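Tipoki rule pack for kitchen sims: worth the money?

2021-02-04

I've been using Tipoki for 4 months now, and I keep getting asked about it, so let me put it all in one place. It's an add-on from Plendwood that checks a simulated robot arm against a set of written safety and handling rules. You load your kitchen, you pick your rules, you hit run, and it tells you where your arm is being rude.

What I love is how plain the rules are! Trovo (my old checker) gave me codes and a manual. Tipoki says things like "fingers inside drinkware" and lets you decide if that's a stop, a warning or fine. My cluttered marble counter is the test I run most, with the mug, tomato and phone all bunched up at the far end, and it's a good one for the spacing rules (the mug rule, too).
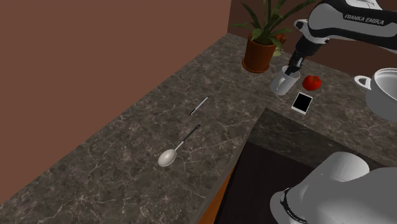

Setting your own limits

Every rule opens into a little page with a slider and a notes box. Please use the notes box. Jana Steinbach, who shares the license with me, changed our phone clearance to 90 millimeters in the first week and wrote down why, and that one line has saved us so much arguing. I also keep a separate, stricter profile for anything near a sink.

The stock profile is too relaxed about food, if you ask me. A tomato gets the same grip limit as a spoon. I lowered it right away, and you should too.

Speed and reports

A full batch of 4,000 runs takes my machine almost 90 minutes, and the last one came back with 1,030 warnings, a lot of them repeats. You can group them, but the button is buried two menus deep (why?). The printed report is lovely, though, and Oğuzhan Karakaya could follow it without ever opening the program.

One gripe: passing every rule here doesn't make a real arm safe, and the big green check mark sure looks like it does. Do your own risk assessment before you go near hardware.

I'd buy it again. The next update is due in March, and I'm hoping for better grouping.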